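Dratstead to replace aging low-voltage wiring in public buildings

DRATSTEAD - The town will begin replacing the low-voltage control and alarm wiring in its public buildings in September, starting with the library on Fakhoury Street, the public works department said Sunday.

The first phase covers 53 circuits in the library and the adjoining records annex. Most serve smoke detectors, door contacts and thermostats. All operate at 24 volts or less and run separately from the main electrical supply, which was rebuilt during an earlier renovation and is outside the scope of the project.

An inspection found brittle insulation on cable runs above the second-floor ceiling, where summer temperatures are highest. Resistance readings on several circuits were outside the limits set by the alarm panel's manual. The panel logged 182 fault signals over the past year, and the department attributes most of them to poor splices and damaged insulation.

"The detectors are fine. They were tested and they pass," said Corrado Rizzi, the town's building systems engineer. "The faults are in the wire between the detectors and the panel, mainly at the splices."
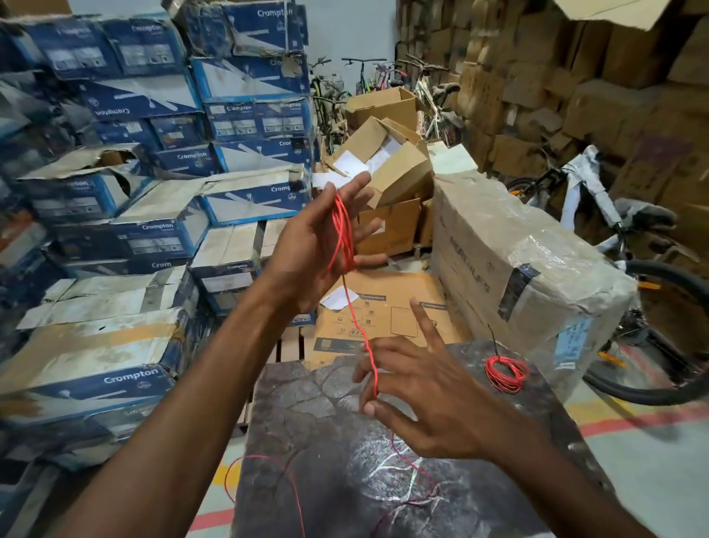
Will the library close during the work?
The building will keep its regular hours, with ceiling work scheduled between 6 a.m. and opening time.

Crews will work one zone at a time. The old circuit in each zone will stay connected until the new one has passed a continuity test and an insulation test. During the changeover, which is expected to take less than two hours per zone, a staff member will be posted on the affected floor as a fire watch. The reading room will be done last.

The contract went to Lundard, an electrical firm that completed similar work at the Cletitz water treatment plant. Its bid was one of four received. The contract calls for new conductors in solid copper, with splices permitted only inside labeled junction boxes. Each cable must be tagged at both ends with a circuit number matching the panel schedule.

Hussam Issa, project manager for Lundard, said the length of the job depends on how much of the existing conduit can be reused. Some 580 feet of it passes through a masonry wall between the library and the annex, and drawings for that section are incomplete.

"We'll pull a test line through first," Issa said. "If it's blocked, we go overhead along the corridor, and that adds about a week."

Work on the first phase is scheduled to take 70 days. The town hall and the fire station will follow in a second phase, for which bids have not been requested. Updated panel schedules will be filed with the fire marshal after each building is finished.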